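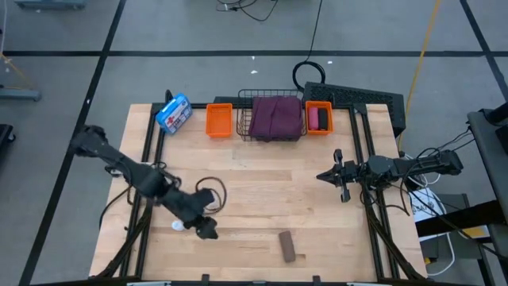

You are wasting a bin if it has nothing in it, somebody wrote to me when I first asked about this in the October thread, and the sentence stayed in my head. So I ask again, with more detail this time.

I keep a small row of containers for the things which must be easy to find: a blue first-aid kit, two orange bins, and a black wire basket. The basket has a folded purple cloth in it, quite a big one. One bin has two rolls in it, a pink and a black. The other bin is empty and I don't know what is the right use for it.

All of this will move soon to a shelf in the hallway. The shelf is 60 centimeters wide and it is fixed to the wall, so I can't make it longer. My problems are these:

The first-aid kit doesn't want to stay straight. I push it back in line and later it is turned again.

The cloth hangs over the front of the basket. I have folded it in half and in half again and it still comes over.

And the empty bin, should I keep it in the row or put it away? My husband says away. I would like to have a reason before I agree with him.

I don't want to buy a new system. Before, we had a set from Triltier with lids, and everything disappeared under the lids and we forgot what we had.

hallway_shelf
Asked in Home and Storage, Salameh community help

linenpress_60

I will begin with the cloth, it is the easiest one. When you fold in half and in half again, you get a shape that is nearly square, but a wire basket is usually longer than it is wide. Please fold in three along the long side first. Then roll it or fold it in three again, and put it in with the thick fold up. No loose edge should be in the front. If it still comes over, the cloth is too big for this basket and it is better to put it in the empty bin, where the side will hold it. With this you solve two problems.

One more thing about wire baskets: a soft knitted fabric can catch on the ends of the wires. With a flat cotton I never had this trouble.

For the first-aid kit, I put mine at the end of the shelf, against the wall, with the bin pressed next to it. It can't turn when it has something on both sides. If your shelf has no wall at the end, a strip of the rubber mat that people use in drawers will do the same work. Cut it a little smaller than the kit so it doesn't show.

Please measure all four things before you move them. You have written how wide the shelf is, but you didn't write how wide the containers are. It would be a pity to discover it with a full basket in your hands.

moss_and_tin

Put the bin away. Empty things collect junk. In one week it will have keys and batteries in it.

Also why is first aid in the hallway? Kitchen is where people cut themselves.

hallway_shelf

Thank you both. The hallway is between the kitchen and the bathroom and it is four steps from the stove, so I think it is fine. I measured now and all four together are wider than the shelf by the width of two fingers. So my husband wins, but I will not tell him until the evening.

ovia_garden_side

I come to this page because I have the same type of orange bin, but mine is from Clollitz and I can't say if yours is. My experience with two bins of different size is that the smaller one goes inside the bigger one, and then you save the place without putting anything away. Try if yours does this. The rolls can stay in the small one, and when you need the big one for a moment, for example when you carry things to the laundry, you only lift the small one out.

I disagree a little with the answer about junk. An empty bin is useful on the day when you clean the shelf, you put everything in it and wipe. But it can wait under the shelf on the floor, it doesn't need the best place.

For the kit I would check the date of what is inside before you choose where it stands. In mine the plasters were so old that the glue was yellow. I write the month on a piece of tape and stick it on the back side. The front should stay free, so a guest can see the red cross immediately and doesn't have to ask.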